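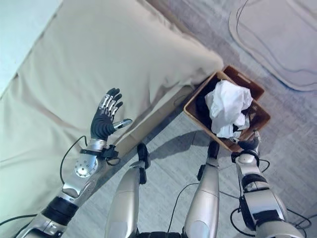 Review: the Usman household robot, seen at the Flosero open day in Edport

December 6, 2019

Flosero opened its workshop in Edport to the public for an afternoon and I went along to look at the Usman, the humanoid robot it hopes to sell or rent to care homes and small hotels. I run the linen side of a small group of guest houses, so I was there as a possible customer. I have no background in engineering and this review is written for people in the same position. I paid for my own train ticket. Flosero gave me a cup of tea and a lanyard.

The workshop is in the old Zarnstead building behind the station. Parking is poor. Entry was free but you had to book a slot, and the slots were 12 people at a time. Mine was the second of the afternoon.

What was on show

The Usman was working in a mock-up bedroom at the back of the ground floor, with a bed, a pillow, a rug and a brown basket on the floor at the foot of the bed. There was bedding still to be pulled straight on the bed and the basket already had things in it, white and dark together. The job, as it was explained to us, was the ordinary round of a bedroom: take hold of the basket, move it, put things in it, take things out and lay them on the bed.

The other half of the floor was given over to a bench of spare hands and forearms, which you could pick up, and a row of chairs for the talk.

The talk was given by Stamatia Dimitriou, who leads the demonstrations. She spoke for a quarter of an hour without slides and took questions as she went. She was clear about what the machine could do that day and what it couldn't, and I wrote most of it down. Abelardo Cáceres ran the robot from a desk at the side. He only spoke when something needed stopping, or when a question was too technical for the talk.

Build and finish

The body is mostly silver, with black at the joints. The shin panels are glossy and I would expect them to mark quickly in a building with trolleys and bed legs. The shells on the spare arms felt solid in the hand. The catches were stiff and I could not have got one off without being shown.

The hands are the good part. The palm is a dark grey rubbery material and the backs of the fingers are metallic. I pressed my thumb into the palm of a spare one and it gave slightly, then came back. You can get a decent grip on a cotton pillowcase with it. I tried a polycotton one as well, which slid more.

I was less taken with the cables. There are black cables hanging by the arms and more of them across the floor, and one went over the rug. In a demonstration room that is fair enough. In a bedroom with a guest's suitcase on the floor it would be a nuisance, and in a care home it would be a trip hazard and would not get past our insurers. I asked about this. Dimitriou said the version for customers will run from a battery pack with far less on the outside, and that they hope to show it in February. I'd want to see that one before saying anything more about safety.

There was also a small unit strapped on below one wrist. I meant to ask what it did and forgot.

How it did with the basket

This was the main task and we saw it several times. The robot reaches for the rim with one hand and curls its fingers over the near edge. It does this slowly. If you have ever watched someone pick up a tray of full glasses, it is that sort of speed. On the first try the fingers closed too early and the basket was pushed along the floor a little way. Cáceres stopped it, moved the basket back and started again. The second try was fine, and so were the ones after it.

Carrying was better than I expected. It kept the basket level and put it down without dropping it the last inch, which is more than I can say for some of the people who have worked for me.

Taking things out was mixed. A single dark item came out cleanly. Anything bunched up gave trouble, with the hand taking hold of a fold and bringing up more than it wanted. Twice it put the lot back and tried again, which I thought was sensible. Once it carried the whole bundle to the bed and left it there in a heap.

The heaviest load we were told about was 5 kilos with both hands. A basket of wet towels weighs a good deal more than that. For dry pillowcases and hand towels it would be enough.

How it did with the bed

Poorly, and they said so beforehand. The Usman can smooth a flat sheet by drawing the side of its hand across it, and that took out the bigger creases and left the small ones. It can place a pillow at the head of the bed. It can't yet do a fitted sheet, it can't tuck, and it can't put a cover on a duvet. A chambermaid in a hurry does all of that in the time the Usman takes to square up one pillow.

A woman in our group asked whether it would ever be quick enough to do a room between checkout and check-in. Dimitriou said she did not see it doing whole rooms. Their idea is that it does the fetching and sorting overnight, when speed matters less, and people do the beds in the morning. I think that is a reasonable plan, though it does depend on lifts, doors and corridors, and none of those were part of the demonstration.

Noise

Quieter than a vacuum cleaner, louder than a fridge. There is a whine when the arms move and a click when the hands close. You'd hear it through a thin wall at night. I had a longer conversation about this over tea with a man who manages a hotel further up the coast, and he thought it would be fine on a laundry floor and hopeless on a bedroom corridor. I agree with him.

Using it

We were not allowed to operate the robot ourselves, which was a pity. We could look over Cáceres's shoulder at the screen. The controls looked simple enough for the basic jobs: you choose a task from a list, mark where it starts and press go. Stopping it is a large red button on a lead and a second one on the wall. He pressed the button partway through a lift to show us. The arms held where they were and did not sag, and the basket stayed in the hand.

Setting up a new task is another matter. They told us it takes 2 days to teach it a new room, with one of their staff on site. For a guest house where every bedroom is a different shape, that adds up fast. I asked if the price of those days was included and was told it was being discussed.

Price

There was no price list. The figure mentioned for renting was roughly 200 pounds a week, before the setting-up days. I was asked to treat it as a guide. At that price I couldn't justify it for our houses as things stand. A larger place with its own laundry and a night shift might see it differently.

The open day itself

It was well run. It started on time, the groups were small enough for everyone to get a view, and no question was brushed off. I liked that they let the failed attempts happen in front of us. At trade shows you mostly get a film.

Some things could be better. The chairs were too far from the bedroom set, and those of us at the back had to stand up to see the hands. There was nothing printed to take away, so I've had to rely on my notes, and there may be a detail here that I've got slightly wrong. The toilets are up a flight of stairs and there was no sign to them. The room was cold. Keep your coat.

If you go, stand on the side nearest the foot of the bed, which is where most of the lifting goes on. Ask to handle the spare hands before the talk begins, as there is a queue afterwards. Bring a pillowcase or towel of the sort you use at work. They were quite happy for me to try mine in the spare hand, and would have let the robot try it too if the next group hadn't been waiting at the door.

Would I have one?

Not this version. The hands are good, the basket work is nearly there, and the stop button does what it should. The cables, the noise and the two days of teaching per room rule it out for us, and the bed work is a long way off being useful.

I have put my name down to see the battery version. If it can take a basket from the landing to the laundry cupboard on its own, with nothing trailing behind it, I'd consider a month's trial at our biggest house.

Hands: very good
Basket and sorting: fair to good
Bed making: poor
Noise: fair
Ease of use: good for set tasks, poor for new ones
Value: hard to say without a proper price
Open day: good, and worth the trip if you buy or manage linen

Booking for the next open day is by email through Flosero. The Zarnstead building is five minutes' walk from Edport station: use the back exit and follow the wall round to the left. The front exit takes you the long way.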